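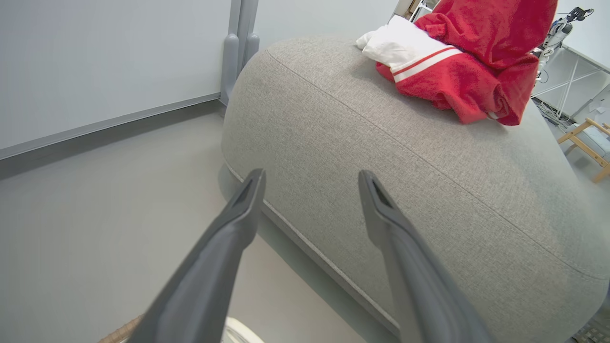 What did the money go on this period?

Mostly the lounge corner: the gray ottoman, a first lot of towels, and the metal stands along the wall. A smaller share went on floor trim and delivery.

Quick version for the Muderance small grants desk, longer one to follow in December once the invoices are all in. Spent so far $1,839. That leaves us inside the budget, just.

Ottoman. Light gray, rounded, woven cover with piping at the bottom. Bought through Midisico, one piece, big enough that two people can sit on it. It has turned into the place where towels get dropped before folding. Red ones, white ones, whatever comes out of the dryer. Fine for now but we want a proper folding surface and have asked for a price on one.

Towels. 50 ordered, all arrived. The red terry with the white border is what people ask for. White cloths are from the old stock, still usable, will be kept for wiping down. Nothing written off yet.

Still open on this part: cover cleaning. Supplier says spot clean only, we would like something removeable next time.

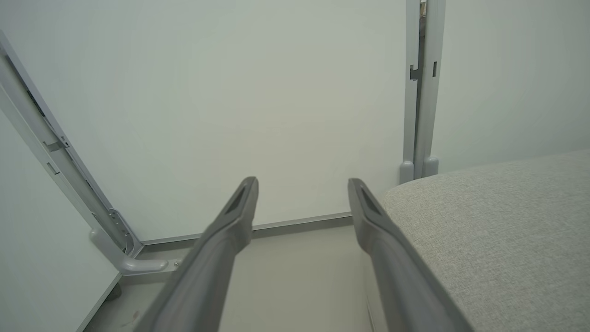

Suominen House / Laundry & Lounge Team

Stands and wall. Gray metal uprights, slotted, with feet that sit on the floor. Zosex quoted for fitting shelves to them, we have not said yes. Price was higher than the first call suggested and the lead time is 5 weeks. Second quote asked for.

Wall is plain white and staying that way, no hooks or notices until the shelf question is settled. Gray trim along the bottom is in. Floor is the existing one, there are marks on it in places, to be gone over before the shelves go in.

Use of the room. 88 sign-ins since the last report, more than we planned for. Evenings busiest, mornings slow. Two complaints, both about where to put clean things down, see above re folding surface.

Next steps
Second shelf quote
Price for folding table
Floor clean
Decide on teh second towel order, same red if they still have it

Request: can the unspent delivery line be moved to shelving? Small amount but it would help. Need an answer before we order.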